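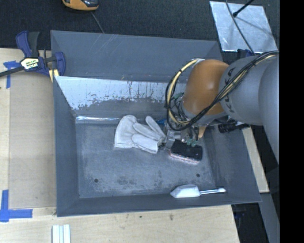
4 min read

Elaheh Azimi is late and eating a sandwich. There's a planner update going out this afternoon and she has, she says, one eye on the build. Fine. We start anyway.

She runs the picking software at Bravon, a small team in Miterham who write the bit between the camera and the arm. Other people make the arms. Theirs is a KUKA, orange and grey, and it spends its day reaching into a big metal bin after whatever's been put there. A glove. A scoop. A block shaped like a brush.

"People ask why we don't use nice boxes," she says. "Customers don't send us nice boxes."

So why a glove?

"Because it has no shape. A scoop is a scoop, the model finds it, you get a pose, you plan to it. A glove is whatever it was when it landed. You can't match it to anything. So we stopped trying to." What they do now is skip the pose step for soft things. The network scores patches of surface instead — is this worth closing on, yes or no — and the planner gets a short list. It used to get 400 candidates a cycle. Now it gets 29.

That cut was Zakhar Antoniuk's work, and she wants it written down that it was his. He joined in April from a games company. "He looked at our collision checks and went a bit quiet. Then he rewrote them."

The metal is the other headache. Bare walls, worn and scratched, light coming off them at odd angles. Depth cameras hate it. She describes the early point clouds as "a bin with a ghost of another bin underneath". Points below the floor, points floating by the rim. The planner beleives all of it, so the arm would refuse a perfectly good grasp to avoid a wall that wasn't there.

The fix is dull, she says. They know the bin. They have its geometry. So anything outside it gets thrown away before planning, and the walls are put back in from the model with a margin of 5 mm. "Took us far too long. We kept wanting a clever filter."

Cables next. I ask, she groans. The bundle on the arm loops out from the joint and none of that is in the stock robot model. Liudmyla Holovko added it as a fat padded volume which moves with the wrist. Costs them some reach in the corners. Uliana Lysenko, who does the grasp side, would like that reach back and the two of them have a long thread going about it. Elaheh stays out of the thread.

What about logging? She perks up at this. Every attempt is saved, plan and all, in a replay tool called Ukidard. You can drag back to any moment and see what the planner thought it was looking at. "Before that we argued from memory. Terrible. Everyone remembers a different failure."

Her own favourite is attempt 71 from the first soft-goods run. The planner chose a grasp on a shadow. High confidence, lovely smooth path, closed on nothing. She still shows it to new starters.

Is it ready for customers? Long pause, more sandwich. Rigid parts yes. Gloves, ask her again. The thing she doesn't trust yet is two items touching, where the network draws one outline round both and the planner dosn't know any better.

Then the build goes red and she's off. "Sorry — that's mine."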